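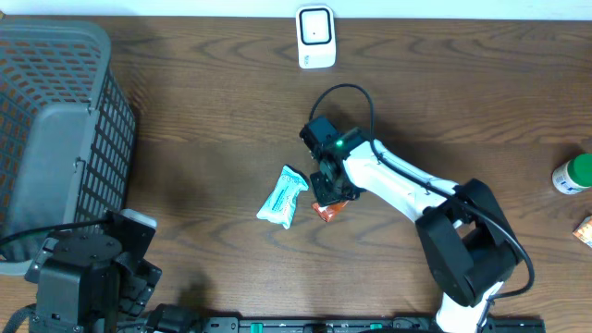
*Flillden, 18th July*

I have been meaning to write about the basket for weeks, and since it has ended up on the table again this morning it might as well have its turn. It's the big grey plastic one, the sort with little rectangular holes all over the sides, and it has lived in every room of this house at one time or another. At present it is in charge of Things That Have No Home, and I'm afraid business is brisk.

Some of you will remember that I promised in the spring to clear the long table and keep it clear. I did manage it for a while! I had flowers on it and everything. Then the summer post started arriving, and my brother left his bits and pieces when he went off to Drukamgate, and before I knew it I was eating my toast standing up at the kitchen counter like somebody waiting for a train.

So the basket came back. My method (if you can call it that) is to sweep every small thing into it, carry it to the other end of the house and only bring back what I miss. I learned it from Olga Aranda, who taught me to sew when I was far too old to be starting, and who ran the tidiest workroom I've ever set foot in. Olga gave it a month. Whatever was still in the basket after that went in a bag for the Qaisi shop on the corner, and she never once went back to look for anything. I have gone back twice, both times for the same pair of scissors.

The table deserves a word as well, I think. It's dark brown with the grain running along it lengthways, and I love it more than is sensible. My parents bought it in 1981, when they moved into the Sturkonel house, and it was far too big for the room, so that whoever sat on the window side had to stay put until pudding was over. We did homework on it, and jigsaws, and one Christmas my father stripped a whole lawnmower on it while my mother was at church. When it came to me I had it against this white wall within the hour and it hasn't shifted since — partly because it weighs as much as a pony.

I've been asked what I use on the wood. Ordinary beeswax polish, a very small amount, rubbed in with an old vest and left overnight. I do it every 6 weeks or so in winter and hardly at all in summer. Please don't be tempted by the sprays. My aunt used one on her sideboard for years and you could have skated on it.

Yesterday I set the kitchen timer for 35 minutes and tried to get through the smaller clutter in one go. I found a library card, a great many rubber bands, a button I am fairly sure belongs to a coat I gave away, and a birthday card with sixty on the front that I had bought for a cousin and never posted. (She is sixty-two now. I've put it by for somebody else.) The cables always take longest. I wind each one round my hand and tie it with a bit of wool, and then I have a row of neat little bundles and not the faintest idea what any of them are for.

The Qaisi shop closes for a fortnight in August, so the bag has to be by the front door before then. If anyone local would like the rubber bands, do shout.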